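**Re: [wurombridge-neighbors] street parking during the water main work**

Quick reply from my phone, sorry for the mess.
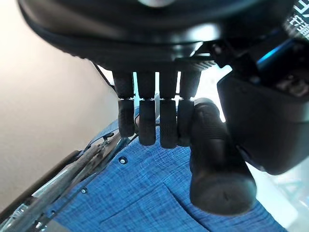
Talked to the water office this morning. Work starts at the Stunby Road end and moves uphill. No parking on the odd side, 7 to 4, until they pass your block. Even side stays open — but please leave the spots by the clinic alone.

On 2022-03-04, Tin-yau Yuen wrote:

> Does anyone know if the church lot is OK to use overnight? My mother can't walk far and we're right in the middle of the odd side. Also heard the water will be off for 12 hours, is that true??

Church lot is fine overnight, out by 8. They have 40 spaces and choir needs them in the morning. Put a note with your phone number on the dash.

Water: not 12. They told me 3 hours per block, with a card on your door the day before. Fill a few jugs anyway. Might run brown for a bit after, so dont do white laundry.

Tin-yau, your mom can have our driveway, we're only using half. Just text me first so I can move the trailer.

Still waiting to hear about trash pickup. Will post when I know somthing.

— R.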